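Candidater à un concours de jeunes créateurs : mes notes

Le dossier est parti en septembre, à 23 h passées. 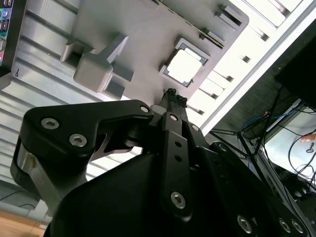 J'ai présenté ma petite marque de sacs, Meltden, au concours Clarnovent, dans la catégorie accessoires. Le règlement demande un portfolio de 20 pages, 2 lettres de recommandation et un budget prévisionnel sur un an. Le portfolio m'a pris le plus de temps. J'avais des dessins partout et aucune fiche technique propre. Pour le modèle principal, un cabas à rabat, j'ai fini par reprendre toute la quincaillerie. Je voulais des fixations apparentes, dans le genre des vis argentées à six pans creux sur des pièces noir mat, et il a fallu redessiner le rabat pour que la tête de vis ne frotte pas contre le cuir. Trois versions avant d'en garder une.

Les lettres, c'était plus simple. Siriporn Yensuk, chez qui j'ai fait mon stage à l'atelier Suwannarat, a répondu le soir même. Josué Bittencourt a écrit la seconde. Il vend mes pochettes dans sa boutique, Josgate, depuis le printemps, et il a insisté sur les réassorts, ce que je n'aurais pas osé mettre en avant moi-même.

Pour le budget, j'ai tout repris depuis les factures. Le premier prototype du cabas m'est revenu à 662 euros, cuir, doublure et façon compris. C'est beaucoup trop pour le prix de vente que j'avais en tête. J'ai laissé le chiffre tel quel dans le dossier et ajouté une page sur la façon dont je compte le faire baisser : un cuir moins épais, une seule poche intérieure, une commande groupée pour les fermetures.

Si vous préparez le même dossier, relisez bien la partie sur les droits d'image. Il faut une autorisation signée pour chaque mannequin – même quand le visage ne se voit pas. J'ai dû en redemander une au dernier moment.

Les présélections seront envoyées par mail. En attendant je retourne aux pochettes, il m'en reste une série à doubler.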